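Getting people to care about a small river: my project write-up, April 2021

So my project was on the Flutance, which is the little river that runs behind the Cultberg estate (most people round here call it the ditch, which tells you a lot!). I wanted to find out whether people look after a place better once they feel it belongs to them. My tutor said that was too big, so I cut it down to one question: does knowing the river's name make any difference?

I put a survey through doors in November and got 70 back. Of those, 60 people had walked beside the water in the past year, but only 2 could tell me what it was called. I was gutted, to be fair. I'd already read Bartoš on naming and attachment and I was expecting at least a dozen.

Then came the litter bit. I did the stretch from the footbridge down to the Zondarmont works over the winter, and logged 1,199 pieces, mostly wrappers and bottle tops. Sorting them took ages and my mum banned the bags from the kitchen. I also put up four hand-painted signs with the river's name on, and people did stop and chat to me about them, which I loved – one lady told me she used to catch sticklebacks there as a girl.

Did the signs cut the litter? I can't say. I didn't count the same stretch twice in the same weather, and that's a proper hole in my method. If I did it again I'd start counting a whole season earlier and leave one bank without any signs to compare.

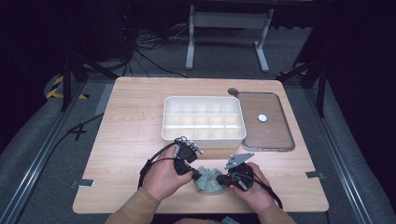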